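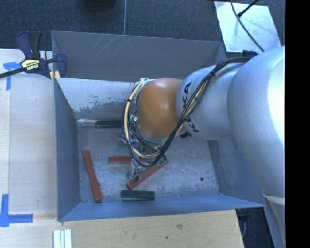 26 September 2023

Bins. Spent most of the day on the sheet-metal bins, the gray ones with the flared sides, and want to get this down before the order goes in to Gornico.

The paint on the floor end is the main complaint. The back wall slopes, so everything slides down it and ends up against the same strip. On the one by the bench that strip is chipped through in an irregular patch, with darker gray showing and white flecks around it. The panel above it is fine apart from a few thin scratches, all running the same diagonal way. I don't think those matter. They catch no fingernail.

Measured the slope of the inner back wall on two bins with the digital level. 38 degrees on the first, 38 on the second. The drawing says the same, so at least they were bent right. Depth from the rim to the floor differs by 2 mm between them, and I put that down to how they sit on their feet. Did not chase it.

Tried three things on the spare bin:

Bare steel, paint taken off the bottom of the slope with a flap disc. Small parts slide well. It marks your hands, and it will rust by February if we leave it in this room. No.

Touch-up enamel from the Kandska tin, two coats, left over lunch. Too soft to judge. I pushed a thumbnail into it at three o'clock and it took the print. Will look again tomorrow.

Rubber sheet cut to the floor, loose laid. Quiet, which everybody in the room liked. The front edge lifts when a flat part gets under it, so it needs gluing or a strip along the near wall. Cut it 11 mm short the first time by reading the wrong side of the rule. The offcut is on the shelf if anyone needs a gasket.

Drop test with the mixed tray, 27 parts poured from rim height each time. With the original paint four stayed up on the slope, and with bare steel one. With rubber on the floor only, five, which makes sense as the slope itself was not changed. Parts that land in the corner where the left wall narrows are still the awkward ones whatever is on the floor. You have to tip them out toward the middle. A filler piece in that corner would cure it. Cardboard mock-up first.

Cleaning: paint flakes do end up in with the small parts. Found them in the bottom of the tray after sorting. Wipe the bin out before refilling, and tap the tray over paper.

Order, not sent yet: powder coat on the slope and floor, light gray again, same color as now. Ask Lidia for a price on rubber with adhesive backing – last time they only had it by the roll. Leave the outside of the bins alone.

To do: thumbnail test on the enamel, corner filler, weigh the spare bin with the rubber in.

Comments (3)

The Kang primer under the enamel held up on the trolley shelves. Half a tin left in the flammables cabinet, if it hasn't skinned over.

Can we keep one bin unpainted for the heavy castings? They'll chip powder coat in a week.

Used the offcut, thanks. Corner filler: I have foam board if the cardboard is too floppy.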